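In Defense of the Office Sink

Posted July 22, 2025 in Opinion by Mahlet Worku 3 Comments

I'll say it: the kitchen island is the best piece of furniture in any office, and I'd trade every meeting room we have for a second one. Ours has a bowl of green fruit, flowers, a good tall faucet (love that faucet!) and a chair or two within rolling distance.

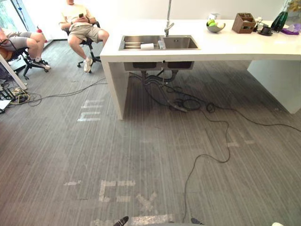

The island, with fruit within reach of the sink.

My one gripe is the double sink. Two basins should mean one for the mess and one for the dish rack, and people will still park a rack wherever they please. Drahomíra Tichý and I have argued over this since June. She says a sink is a sink. I say pick a side and leave it there, even when all you've got is toy vegetables and a pink plate. 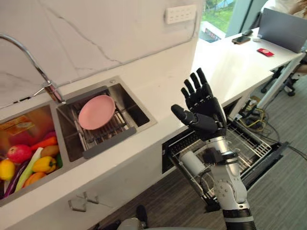

Toy produce on the left, plate on the rack at right.

So that's my vote, left for the pile and right for the rack. Drahomíra can write her own column.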